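Guides > Simulation > Safe working practice
7 min read

Section 4. Checking a kitchen scene before a run

This section covers the checks to be made on a simulated kitchen before a manipulation policy is run in it or episodes are recorded from it. It applies to all Catau workspaces that load scenes from the Stodgate library, including scenes you have edited yourself. The checks in Section 3 (licence, workspace and render settings) must be finished first.

A simulated arm can't hurt anyone, but the limits tuned here are carried over to the physical cell. Treat a failed check in simulation the way you would treat one on the floor. Do not start a batch with a check outstanding.

4.1 Before you begin

You will need:
– a workspace with the Tikedix scene checker enabled
– write access to the scene log
– the object list for the scene, exported in the current format

Scene files saved before 2020-09-11 use the old collision format. Convert them with the import tool before going further. The checker will open an unconverted file without complaint and report no faults, so look at the format line in the log header yourself.

4.2 Placement check

1. Load the scene with physics paused.
2. Open the wrist view and step through the stored start poses one at a time.
3. At each pose, look at every appliance and loose object near the gripper. Note any that does not appear to rest on a surface.
4. Switch to the side view and confirm the gap. An oblique wrist view can make a seated object look raised, and the reverse.
5. Select the object and read its clearance in the Tikedix panel. Anything over 7 mm is a fault.
6. Record the object name, the pose and the clearance in the scene log.

Do not correct placement by turning physics on and letting the object drop. It may land at an angle, or partly inside the cabinet, and the new position will not match the object list.

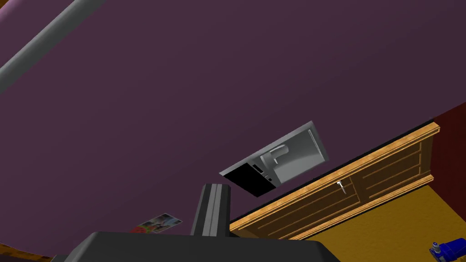

Figure 4-1. Wrist view with the gripper finger below the end panel of a grey appliance. The appliance appears to float above the cabinet edge: log it and confirm from the side view.

7. To correct a confirmed fault, enter the height from the object list by hand, save the scene under a new revision and repeat steps 1 to 5.

NOTE: Tilted wrist views are normal. Do not level the camera to make the check easier. The policy receives the tilted view, and a levelled camera invalidates the stored poses.

4.3 Clearance around the gripper

The gripper body and fingers are checked separately. The body is the wider part and is the one most often missed, as operators tend to watch the fingertip.

1. Set the keep-out distance for the gripper body to 242 mm from any wall for approach moves.
2. Set the approach speed to no more than 625 mm per minute inside the keep-out distance.
3. Run the approach in single steps. Stop at the first contact warning.
4. If the warning names the finger, check the approach angle. If it names the body, move the start pose back and run the approach again from the beginning.
5. Save the pose only after a full approach with no warnings.

CAUTION: Do not clear a contact warning by switching off collision on the wall or the cabinet. The setting is stored with the scene and will be picked up by everyone who loads it after you.

If you need a shorter keep-out distance for a narrow scene, ask for a variation in writing. Variations are granted per scene and lapse each May. Seung-woo Min approves them for all workspaces.

4.4 Loose items and wall decoration

Small items on the floor and flat items on walls are part of the scene and stay in it. They are there to vary the background, and removing them changes the results.

– Leave floor items where they are unless one is inside the path of the arm base.
– If an item can't be identified from the wrist view, look it up in the object list. Don't log a guess.
– Wall pictures should have collision turned off. The walls behind them should not.
– Wall and floor colours may be randomized. Cabinet dimensions may not.

4.5 Running and recording

1. Unpause physics and let the scene settle for 700 simulation steps.
2. Compare the position of each object with the value before settling. If an object has moved, go back to 4.2.
3. Start one trial episode with recording off.
4. Watch the whole trial in both the wrist and side views. Keep a hand on the stop key.
5. If the trial ends without a warning, turn recording on and start the batch.
6. When the batch ends, enter the scene revision, the policy version and your initials in the log.

An episode that contains a contact warning is kept and marked. Do not delete it. The review under Section 6 depends on having the bad runs as well as the good ones, and a gap in the episode numbers will be sent back to the operator.

4.6 Moving settings to a physical cell

Settings from a simulated scene may be copied to a Ma cell controller only when the log for that scene revision shows no open faults. Copy the keep-out distance and approach speed. Start poses are not copied – they are taught again at the cell, with the guard closed and the controller in reduced-speed mode.

Print the log page and leave it at the cell until the first supervised run is signed off.

Tags: simulation, manipulation, safe practice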